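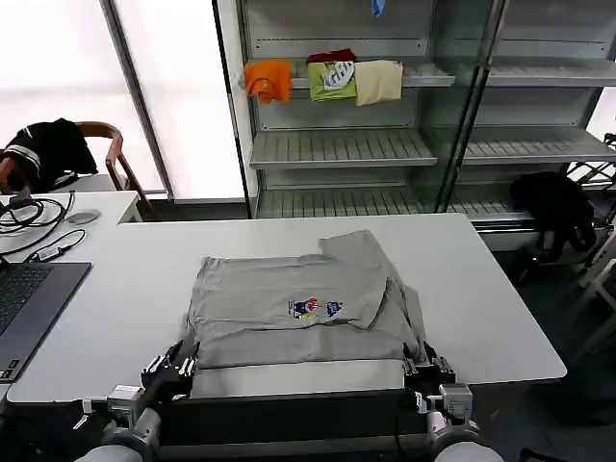
The hard part of folding a T-shirt is knowing when to stop fixing it. Refilwe Molefe came to that view after most of a year spent watching two robot arms do laundry at Kultine, the research lab where she leads the cloth handling group.

Early versions of the group's system could fold a shirt when it was laid out flat. They failed when a sleeve was tucked under or the hem was twisted. The arms would pull at the problem, make a new wrinkle, and go after that one too. Some runs went on until a person pressed the stop button.

The new method, which the group calls Madigan, changes how the robot is taught. A person still guides the arms through each fold, and the software still learns from the recordings. The difference is in what gets recorded. Molefe's team stopped throwing out the bad attempts. They kept them and marked the moment where a human would have let go of the cloth and started that fold again.

"We had been deleting the most useful part," Molefe says. "A clean demonstration shows the robot what to do with a clean shirt. It doesn't get many of those."

The training set came from 18 shirts in different sizes and fabrics. Etenesh Admasu, the engineer who ran most of the sessions, picked several with printed graphics on the chest. A print can be stiffer than the cotton next to it, and it bends differently when both grippers lift the hem. It also gives the cameras something to track, so a printed shirt is easier to see and harder to fold.

In July the group tested the method on shirts the system had never handled. Each one was dropped on the table from the same height and left as it landed. Madigan finished 73 percent of the folds within the time limit. The older version, trained only on clean recordings, finished fewer than half.

Most of the remaining failures happened at the corners. The grippers have to pinch a single edge, and on thin fabric they sometimes picked up the layer underneath as well. Admasu tried slowing the fingers down, which helped with light cotton and did nothing for the heavier shirts. She is now testing a fingertip with a softer pad.

Speed is the other complaint. A fold takes far longer than it would by hand, and each restart adds 9 or 10 seconds. Molefe says she isn't working on that yet. Towels are next, followed by shirts with buttons.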